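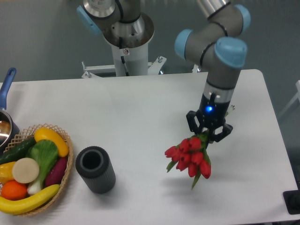
Ring stains in a white laminate worktop, utility room

Last updated 6 August 2019

kinier_dk
Worktop is white, matt finish, fitted by the previous owners. There are two yellowish rings near the sink end where a plant pot stood over winter. Washing-up liquid does nothing. Bicarbonate paste left on for 20 minutes lightened one of them slightly. The joint is sound and there is no swelling. Is this in the surface or under it?

Deepak Semwal
If bicarb shifted it at all, it is at least partly in the surface. The top layer of laminate is melamine resin over printed paper. It does not absorb much, but a matt finish has a fine texture and tannin from compost sits in the low points. Try a 3% hydrogen peroxide solution on a folded cloth, covered with cling film, for two hours. Rinse and check in daylight.

Alasix
Would not use peroxide on a coloured top but white is fine. I would go straight to a cream cleaner and a damp cloth. Five minutes' work.

Deepak Semwal
Cream cleaner is an abrasive. On matt it polishes the high points and leaves a shiny patch which shows more than the stain did. I have one in my own kitchen, 200 mm across, from doing precisely that.

Alasix
Depends on the cleaner and the pressure. I have used it on rental kitchens for years without a mark.

rekha_gautam
Both of you are right for different tops. Older high-pressure laminate has a thicker wear layer and will put up with a cream cleaner. The cheaper foil-wrapped boards will not. Look at the front edge. If the surface rolls over in one piece with no visible line, and it feels slightly soft under a fingernail, treat it as foil and keep abrasives off it.

kinier_dk
Rolled front edge, no line. It feels hard. There is a brown line along the cut end behind the washing machine.

rekha_gautam
Brown line at the cut end is the kraft paper core, so it is proper laminate bent over the board. Peroxide first. If there is a trace left afterwards, cream cleaner on a wet cloth with no pressure, and stop as soon as it goes.

srivastava_p
Has anyone mentioned terracotta? Unglazed pots leach salts, and those leave a white or yellow crust which is mostly lime. Peroxide will not touch lime. White vinegar diluted half and half will. Do not mix the two.

Deepak Semwal
Agreed on not mixing them. Rinse thoroughly between one and the other. A crust can be felt with a fingertip, tannin cannot.

kinier_dk
Cannot feel anything. Pot was glazed, with a cork mat under it.

Leko
Cork mat is your culprit then. Damp cork bleeds brown.

kinier_dk
Result after one two-hour session of peroxide: first ring gone, second ring faint. Repeated overnight on the second. Gone except for a short arc at the back, which I can live with. No change in the sheen. Did not use the cream cleaner.

Alasix
Cream cleaner would have had the arc off.

Deepak Semwal
And the finish with it.

rekha_gautam
Leave the arc. White tops often even out with ordinary wiping over a few months. Put a glazed saucer under the pot and bin the mat.

Related topics
Swollen chipboard at worktop joint, can it be clamped?
Removing old silicone from behind a sink
Matt or gloss for a north-facing utility room
Oil or varnish for beech worktops
Limescale on a black composite sink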